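The Robot Who Works Next to Apinya

A computer has a brain, and it is smaller than a cracker. Grown-ups call it the processor, or the CPU, when they want to sound busy. When an old office computer gets sent to the Plestura repair shop, somebody has to open the case, take the brain out and see whether it can go on thinking in another machine.

For years that somebody was Apinya Nilsuwan. She is very good at it. She is also good at being bored by it, after doing the same job 2000 times.

Now there is a robot at her workplace. It has an arm, a gripper with two black fingers, and a little camera near its wrist, so it can see what the fingers are up to. It has no ears, so Apinya can sing.
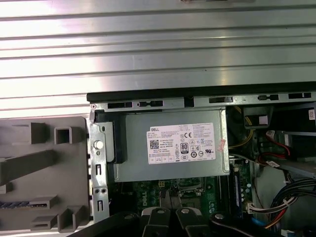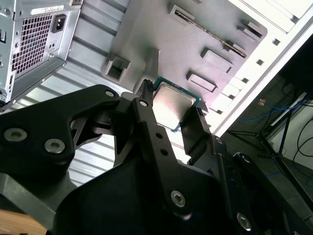
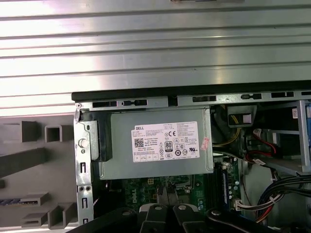
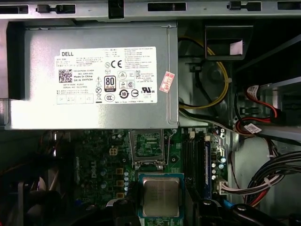 Views from the wrist camera. In the second, the gripper is holding a processor.

The square with the shiny metal top is the brain. It comes out of a socket on the green board, which is called the motherboard. The gray box with the big label is the power supply. It feeds electricity to everything else and gets very little thanks.

A robot can do the same small move again and again without wanting a snack. But it has trouble with surprises, and old computers are full of them. Cables flop. Dust hides things. Once there was a raisin.

So Apinya's job has changed. She used to lift out the chips. Now she teaches the robot, checks its work and handles the odd cases herself. Her hands get less tired. Her head gets more tired, she says, and she had to take a 12-week class to learn the new part.

Everaldo Falcão, at the next bench, isn't so sure about all this. He liked the old way, and he wonders what happens if the shop buys four more robots. That's a fair thing to wonder. The boss has promised to talk it over with everyone in February, and Everaldo has already written down his questions. There are two pages of them.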